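Fliser Workshop Tips
10 April is not how they print it, so: April 10, 2023
By the Fliser bench desk

Practising on a robot you haven't paid for yet

Every few months a reader writes in to ask whether a pair of robot arms would be any use in a small workshop. We usually tell them to buy a better vice. This spring, though, Semeniuk started renting out Pideck, a practice bench that lives entirely on your computer, and we took a month of it to see whether it could answer the question for less than the price of a mistake.

The idea is simple enough. You get a drawn-up room with a table in it and a pair of arms hung over the table, and you drive them with a cheap hand controller or a keyboard. It costs £17 a month. The real arms it is meant to prepare you for, the Votomau bench pair, are a good deal more, and the mounting frame alone is £691 before anyone has delivered it. Seventeen pounds for finding out that you have no patience seemed fair.

What follows is what we learned, mostly by knocking things over.

Start with the standing piece

Pideck comes with a folder of practice objects and the temptation is to go straight to the cups. Don't. Load the standing piece, the upright one with an orange bar, a black cap and a square black base. It stays where you put it, it is easy to see against the pale table, and when you get it wrong you'll know at once.

Come down from above, slowly, and go for the cap. We spent our first evening trying to seize the bar from the side like a man grabbing a stair rail, and the wrist ran out of bend every time. From the top there is a lot less to go wrong. Use one arm and park the other well out of the way until you're sure of yourself, then bring it in to look.

That last part is worth learning early. Each arm has its own wrist view, and the view from the arm that isn't working is often the better one for judging height. It's a very wide, bendy sort of view and takes some getting used to. Straight walls go round in a bow. Trust the fingers and the table in the middle of it and ignore the edges.
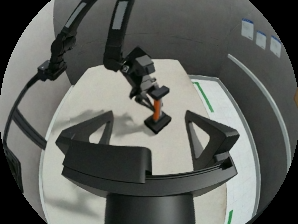
Can I use Pideck without owning the Votomau arms?

You can. The rental is separate, and you only need a computer with a decent graphics card and something to steer with. If you buy the arms later, your saved practice runs can be kept.

Steering

The hand controller Semeniuk sells is fine. So is a game pad from the back of a drawer, which is what we used after the first week, the official one having a lead that would suit a toaster. Turn the speed setting down to its lowest and leave it there for longer than your pride would like. At full speed the arms cross the table with tremendous confidence and arrive somewhere else.

A few settings worth changing on the first day:

- Grip force: halve it. The default is meant for gearboxes.
- Auto-level wrist: on, for anything picked from above.
- Reset key: move it away from the grip key. We lost a very nice lift this way and sulked.
- Sound: off. The motor noise is accurate and the household will object.

Use the shadows

This was our best discovery and the manual gives it half a line. Depth is the hard part of working on a flat screen, and a gripper that looks to be right over the work can easily be a hand's width behind it. Watch the shadow on the tabletop. As the gripper comes down, it and its shadow draw together, and if they're closing up in the wrong spot you can stop before you've swept the table. Anyone who has parked a van by its reflection in a shop window will pick it up quickly.

Shadows can be turned off to make the program run faster on an old machine. Keep them on and turn off something else. The reflections setting can go, and so can the fine detail on the walls, unless you have strong feelings about noticeboards.

Back off before you think

Between attempts, lift the grippers well clear and look at the whole table from the room view. It sounds like advice for children. We ignored it for two weeks, and in those two weeks most of our failures began with an arm already too low, being nudged sideways by somebody muttering.
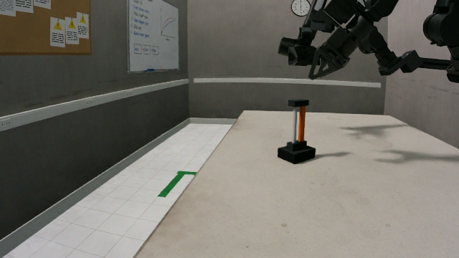 Once you're up there, plan the approach from the far side to the near side. The arms hang from above, so it's their elbows that get you into trouble, and the elbows are never where you're looking. If both arms have to work on one piece, send the one with the longer reach first and let it settle. Bringing them in together saves a few seconds and costs you the rest of the evening. The collision warning is a small beep, polite to the point of uselessness, and we've already told you to turn the sound off, so set the on-screen warning to red.

The table is another thing to get right. You can resize it to match your own bench, and you should, because the default is generous. Our real bench is 400 mm deeper on paper than in life, thanks to a pillar drill and a biscuit tin of hinges. Measure the clear space you have and put that in. We did, and one of our favourite tricks became impossible, which is a useful thing to find out for £17.

What it won't teach you

Pideck's objects are well behaved. They aren't oily and they haven't got swarf on them, and nobody has left a mug next to them. The grip in particular feels kinder than we'd expect from real fingers on a real part, so treat any success that depended on the object sliding neatly into place as luck. Do the same lift 5 times running before you believe in it. Four and a drop means you start again.

The help pages are thin. There's a decent section on saving runs and almost nothing on why a run won't load (close the program, open it again, say nothing to anyone). Support replied to us within a day, pleasantly, and told us to close the program and open it again. 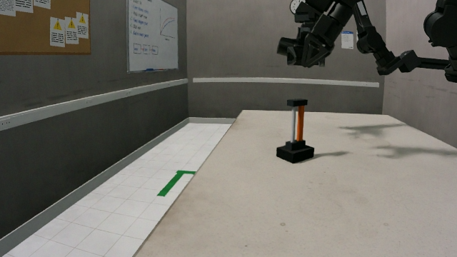

The standing piece on the Pideck practice bench, arms held clear.

Is it worth the money?

For a month or two, we think so. If you're considering the Votomau pair, rent Pideck first, set the table to your true bench size and try the one job you would really buy the arms for. Ours was holding small brackets upright for gluing. We can now do it in Pideck rather well. We can also do it with a clothes peg, and the peg has been given the job until July, when Semeniuk says the next batch of arms comes in and we'll look at the price again.

Cancel from the account page and not from inside the program. The button inside the program only logs you out.

Contact the Fliser bench desk | © Fliser | Back to top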